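Reusable Bag Packing Study – Fendorbridge Campus
2018-06-25

3. Method
We tested five fabric bags on the same pale work surface. Each bag was packed with 8 boxed items, emptied, and laid down again before the next turn. Handle straps were left as they fell – we did not fold them. Packing times were written down in seconds.

4. Results
The black bag with the tan strap had the shortest average time. One turn took over 300 seconds and was left out. Bag 3 was the slowest. 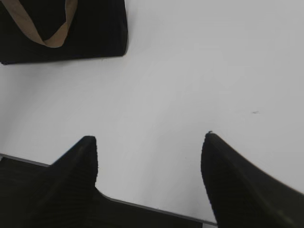

5. Further Work
We plan to repeat the test in August with heavier items.

Related reports
Rilto Shelf Layout Project
Verarum Box Sizes
Chong Storage Survey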